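The tights drawer, and other places I don't look 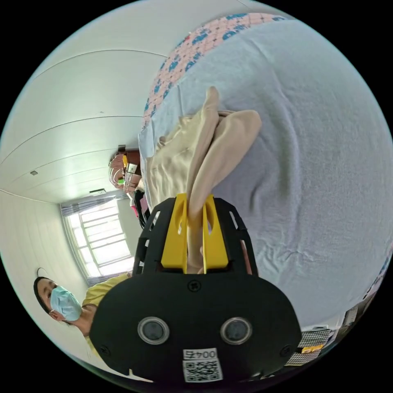 Lavanya Hegde thinks I should stop folding thin things altogether. Roll them or let them be, she told me, life is short and nylon is slippery. I pass this on because I've spent most of May doing the opposite, tipping everything out on the bed each morning before work and trying to make peace with it (the bed being the only flat surface in my flat in Drerkville big enough for the job!).

Jumpers are easy. Jumpers want to be folded. It's the flimsy stuff that gets me – stockings, slips, that sort of beige wispy something that twists itself into a rope the second you pick it up. I lay the legs side by side, smooth them from the toe, fold in half, then half again, and by the time I've reached for the next one the first has quietly come undone.

So I bought a drawer divider from Manlow, 50 little compartments for more than I'd like to admit, and filled seven of them before I lost heart. Natsumi Hirano keeps hers in an old biscuit tin, loosely rolled, dark ones on the left, and I've never once seen her hunting for a pair.

I tried the tin last night, about ten o'clock, pyjamas on, radio going. Rolling is quicker, I'll give Lavanya that. The divider is holding my socks now, and very smart they look in it too.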